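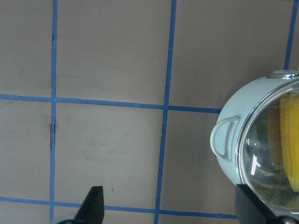
# Plondberg Cell Marking Kit, for tabletop robot arms

The Plondberg kit helps your team to keep one layout rule for every robot table. You mark the surface in cells with blue tape, and each object gets a start cell and an end cell. It is sold by Clirkau from our store in Budport.

**In the kit**

- Blue tape, four rolls
- Layout card for tables up to 200 cm long
- Check sheets, 40 pieces
- Printed guide "Good Practice at the Table", second edition

**Rules we ask you to follow**

1. Stop the arm before any hand goes over the tape.
2. Press the crossings down well. Replace a strip when it is lifted or creased, also if it still looks straight from far.
3. Glass lids and pots with side handles are to be tried first at low speed.
4. Write the cell and the object on the check sheet before the first run.

The guide was written by Chinyere Oyelaran, after her work with the Nigam test tables. It does not replace the safety standard for your arm or your own risk assessment.

Order number: 1882. Refill tape is ordered with number 84.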